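A Day at the Revville Book Fair

I went to the Revville Book Fair in October for the first time in several years. It used to be held in the high school gym. It has since moved to the old Lightfoot building by the river, a former seed warehouse with two floors of stalls and a reading room at the back. Admission was $3 at the door, and the line was short when I got there a little after nine in the morning.
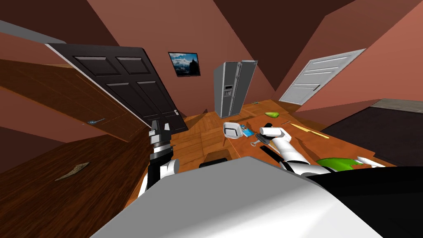 4 min read

The ground floor belongs to the used and antiquarian dealers. The program listed 80 stalls across the whole building, and most of the ones I wanted were down here. Prices were fair on ordinary fiction and high on anything with a dust jacket in good shape. I found a clean hardcover of a family saga I had been after since spring, the second in a set, and paid less than I expected. The dealer wrapped it in brown paper and threw in a bookmark.

A few stalls specialize. One sold only sea stories, another only cookbooks from church groups. A third had mystery paperbacks shelved by the color of the spine, which looks good and makes it very hard to find an author. I gave up on it after the greens.

Upstairs are the small presses. Kenthorpe had the largest table and the most people around it. They publish literary fiction, mostly first novels, and they had brought the whole fall list. I picked up the one everybody seemed to be talking about, a novel about three sisters who inherit a ferry and can't agree on whether to run it. The opening chapter is slow, but the dialogue is good and I have kept going with it. The editor at the table told me the print run was 600 copies and that there would be a second one if the fair went well.
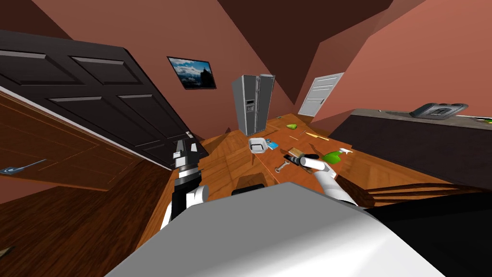 Novels about people who work with their hands were the subject of the late morning panel in the reading room. Marcus Blackwood moderated. He writes slow, careful books about tradespeople, and he asked the panelists how much of a job a reader needs to understand before the story can move. One of them said she starts with whatever is on the workbench and leaves the trade itself for later. Blackwood disagreed and said a tool is dull until somebody in the book wants it. They went back and forth on this for a while and I thought it was the best part of the hour. The questions from the audience ran long, and two people used their turn to describe their own manuscripts.

Lunch is a problem at this fair. There is one counter, on the ground floor by the loading doors, and it sells soup, sandwiches, and coffee. I waited long enough to read a chapter. The soup was tomato and it was fine. If you don't want to wait, there is a bakery across the bridge, and your hand stamp gets you back in.

Blackwood read at 2 from his new book, Prukden, named for the village where it is set. It follows a roofer who comes home to repair his father's house and finds letters in the attic that don't match what he was told growing up. The passage he chose was the one where the roofer reads the first letter, puts it back, and goes out to finish the gutter before the light is gone. He reads without much expression and it suits the writing. The room was full and people stood along the back wall.

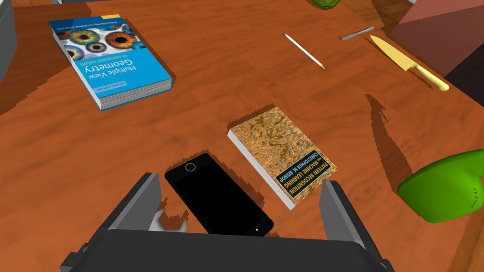

He signed copies afterward at the Kenthorpe table. I had not planned to buy the book, but I did, and I read half of it on the train home. The letters are handled well. The brother is thin as a character and I kept waiting for him to be given something to do. I'll write a proper review when I finish it.

The last hour of the day is when the dealers start to come down on price, mostly because they don't want to carry boxes back to the van. I got a story collection and a worn field guide for the cost of the coffee I'd had at lunch. The poetry stalls upstairs had already started packing by then, so go to those early.

A few practical notes. The elevator is slow but it works. Parking in the lot by the building fills up before ten, and the street parking on the far side of the bridge is free. Most dealers take cards, but the cookbook stall is cash only, and so is the coat check. Bring your own bag. The paper ones they sell at the door did not survive my walk to the station.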